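Pullstead folding fault

The Pullstead folding fault was a recurring failure in the two-armed garment folding cells operated by Wornolden, a textile reuse company, at its sorting plant in Prurnari. The cells continued to pull on garments after one of the two grippers had met resistance, which led to torn shirts, damaged gripper fingers and, in one case, a minor hand injury to a technician. The fault is named after the control software, Pullstead, in which it was found. It was described in an internal report dated August 10, 2018, and later in the trade bulletin Rezaei Handling Review.

Background

Wornolden began using robot arms to fold donated T-shirts in February of the same year. Each cell had two arms mounted on either side of a plain table, with a camera above the work area. Shirts were placed on the table by hand. The arms flattened the shirt, folded it and moved it to the far side of the table for bagging. The plant had 6 cells at the time of the first reports.

The software had been written under the direction of Gholamreza Abbasi, who had earlier worked on machines for folding hospital sheets. Sheets are flat and have four free corners. Shirts have sleeves, seams and printed areas, and the two layers often stick to each other. Abbasi's team handled this by adding a step called the tension check. After both grippers had closed on the upper layer, the arms moved apart by a small distance. If the cloth came up tight between them, the software took this as proof of a good grip and went on to the next fold.

Description of the fault

The tension check used the combined reading from both arms. It did not compare the left reading with the right one. When one gripper had caught a single layer and the other had caught two layers, or had pinched a seam, the total could still fall inside the accepted range. The software then started the fold at full speed.

In most cases the cloth slipped out of the weaker grip and the shirt had to be laid out again. With heavier shirts it did not slip. The arms kept moving apart until a motor limit stopped them, and by then the fabric had often split at the shoulder seam. Large rubbery prints made the problem worse, as the print held the front of the shirt stiff while the cloth near it stretched.
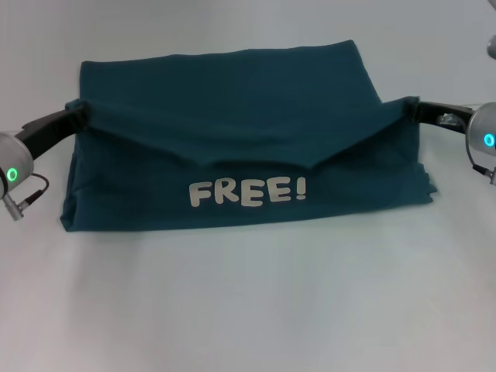 Rezaei Handling Review, p. 191

A second part of the fault concerned the status lights on the wrists of the arms. Operators had been told that a lit ring meant the arm was powered and following commands. It did not show whether the grip was even, and it did not change during the tension check. Several operators said later that they had taken the lights to mean the machine was satisfied with its hold. The training sheet did not say this, but it did not rule it out either.

Incidents

The first written complaint came from Amado Gatchalian, a shift lead, who noted that split seams were turning up in bags marked as first quality. A recheck of 700 folded shirts from one shift found 80 with seam damage. Some of this damage had probably been present when the shirts were donated, and the report does not try to separate the two.

The hand injury happened during a stoppage. Bijan Mohammadi, a maintenance technician, opened the guard and tried to free a shirt that was held tight between the grippers. Opening the guard cut power to the arm motors but left the grippers closed, so that a shirt would not be dropped. The cloth was still under load. When he released the left gripper by hand, the right arm sprang back a short way and its fingers struck his knuckles. He was treated at the plant and finished the shift.

Investigation

Wornolden asked Nnamdi Okoro, a controls engineer from outside the company, to look into the matter. Okoro ran the cells at low speed with shirts of different weights and recorded the force at each wrist separately. He found uneven readings in nearly every case where a seam had been pinched. He also found that loose wrist cables could drag on the cloth or the table and add a small false load to one side. The cable problem was not the main cause, but it had hidden the pattern in earlier logs - the technicians had been replacing cables and connectors for weeks on the belief that these were at fault.

Kamran Kazemi, who ran the software group after Abbasi, disagreed with part of the report. He held that the check had worked as designed and that the accepted range had been set too wide at the plant. Okoro's reply was that no range would have caught an uneven grip so long as the two readings were added together. Both views were printed in the report.

Changes made

The software was changed to read each arm by itself and to stop if the two differed by more than a set amount. The tension check was also slowed down. After a stop, the arms now move toward each other until the cloth hangs slack before the guard can be opened.

The wrist cables were shortened and clipped on all cells. The training sheet was rewritten to say what the ring lights do and do not show. Wornolden considered adding a separate light for uneven grip but left it out, and a message on the operator screen is used instead.

Shirts with very thick prints were sent back to hand folding. This was meant to be temporary, and it was still the practice when the Review published its account.

See also

Force sensing
Garment handling
Machine guarding
Stored energy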